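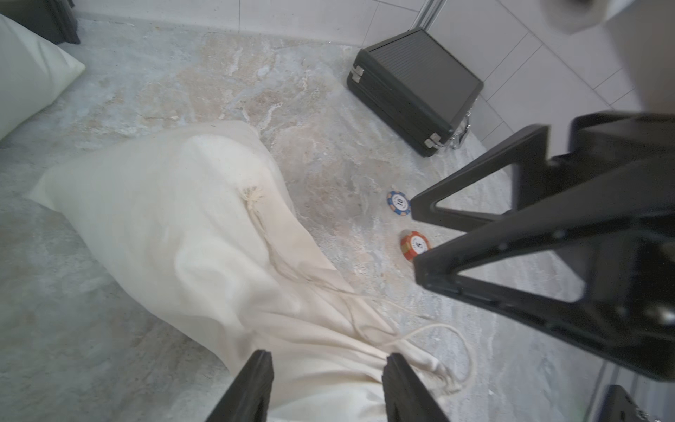

Getting a two-arm setup to bag poker chips

So you've got your two printed arms bolted down and they wave at you nicely. Great! Now you want them to do something, and my favorite starter job is putting poker chips in a drawstring bag. I've been through this on my Flotier build (the wrist cameras run on the Ivero driver, but any will do).

Start with the bag. Get a big, floppy cotton one. I tried a stiff little pouch first and the fingers kept skating right off it. Lay it flat with the opening toward the arms and let the cord hang loose.

Next, the fingers. Flat black plates are fine for cloth, but chips are another story. I stuck a strip of rubber shelf liner on the inside faces and my drops went way down.

Set your camera to 1,080 lines and lock the exposure. Do this before you record anything! I had auto exposure on for my first 44 runs, and every time an arm threw a shadow over the chips the colors went wild. All 44 went in the trash.

Then teach it in this order:

1. One arm pinches the top layer of the bag and lifts. Only the top layer (this took me most of June).
2. Hold it open for a count of two.
3. Other arm picks up a chip by the rim and drops it in.
4. Let go, back both arms off, repeat.

I recorded 103 good runs before it stopped grabbing both layers at once. Start with two chips in different colors, spread well apart, and move them closer together once it's behaving. Mine still fumbles when they're touching, so I'm trying softer pads next.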